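Search the forum Enter keywords Go Advanced search

Wood stove vs. pellet stove for a drafty 1,106 sq ft house

mossyporch wrote:
We finally get to replace the sad old baseboard heat in our living room and I am so excited I've been reading stove manuals in bed! The house is 1,106 square feet on one floor, with a chimney on the north wall that had a liner put in by the last owners. I'm torn between the Hollard wood stove (the small one with the side door) and the Brekstead pellet stove. Has anyone lived with either?

ashbucket40 wrote:
Oh, get the Hollard! I've run mine for five winters and I still look forward to lighting it. Top-down fire, kindling on top, air wide open until the big splits catch, then ease it back. The glass stays clear if your wood is dry. I load it at ten and there are still coals at six, and we're up on a windy hill.

pelletfan_ne wrote:
Going to disagree, and I say this as someone who loves a wood fire. With a drafty house you want steady heat, and the Brekstead just sits there and does it. Fill the hopper, set the thermostat, go to work. One 40 pound bag gets me through a day in February, sometimes a bit longer. You do hear the fan, but I like it, it's kind of cozy.

ashbucket40 wrote:
And when the power goes out?

pelletfan_ne wrote:
Fair! I have a battery backup and it has carried me through every outage so far, but they've all been short ones. If you lose power for days at a time, wood wins.

tinhearth wrote:
Has anyone tried the Zürcher? It's a soapstone wood stove, slow to warm up (figure a couple of hours) but wow, the stone gives off this lovely soft heat long after the fire is out. Way heavier than the Hollard, so check your floor first.

mossyporch wrote:
Ooh, I hadn't looked at soapstone. We do lose power every winter, so I'm leaning toward wood now. The shop in Bukby has a Hollard on the floor and they'll let me see it burning on Saturday!

tinhearth wrote:
Take your chimney measurements with you, and ask what clearance it needs on the door side. Have fun!

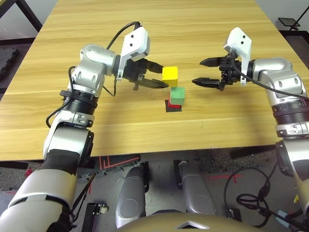
Should the liner be inspected before a new wood stove is hooked up to it?

Have a chimney sweep inspect it first, and make sure the liner is the right size and type for the stove you pick.

Contact us | Copyright 5 November 2019 | Back to top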